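Skolo puts Trarport bus delays on one map
4/21/22

Skolo, the small data desk covering Trarport and the towns up the coast, has put its first big interactive online. Three months of bus arrivals, every stop in town, coloured by how late the bus was. Free to use, no login. 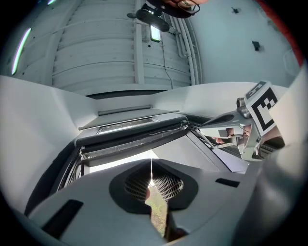
DATA & GRAPHICS

The desk pulled more than 2,000 trips from the public timetable feed and matched them against GPS pings. Worst performer is the Pearce line, dark orange nearly end to end. Hover on a stop for the median delay. Works on phones, tho the legend is a bit cramped.

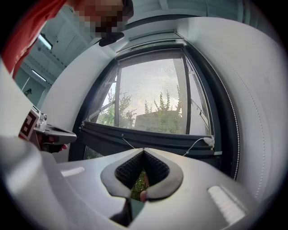
Under the ceiling lights, near the big window.

Charts were built in Tikine, the open-source mapping kit, which the desk switched to in April after its old tool capped maps at 300 points. Code and the cleaned spreadsheet are up for download, and readers have already flagged two mislabelled stops. Fixes to come.
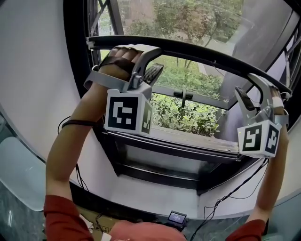
Colour was the long argument. First draft had 100 shades, now down to 3: grey, amber and a rust-red for the really late ones, near enough the colour of that long-sleeved shirt at the window. Tested okay for colour-blind readers, the desk says. Ferry times are next, probaly before winter.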